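Bralent planner update: grasp scores on wrapped sweets

gantry_moth
30 August 2021
Ran the new Bralent release on the sweets-into-bowl task.

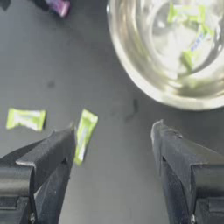 It got 27 of 40 picks, same weights as February. The release notes promise "robust perception on reflective scenes". I'd like to know whose scenes.

Furnikfan
Shiny steel bowl, shiny wrappers. Did you mask the bowl before segmentation? We do and it helps a lot.

gantry_moth
If I have to mask it by hand, it isn't robust.

pallet88
Disagree that it's perception. 14 mm approach offset is the default and it's too much for something that small. Check your logs for the grasp pose first — mine were fine, the motion wasn't.

gantry_moth
Which build?

pallet88
393, with the Orlandini driver

Furnikfan
That driver rounds the offset anyway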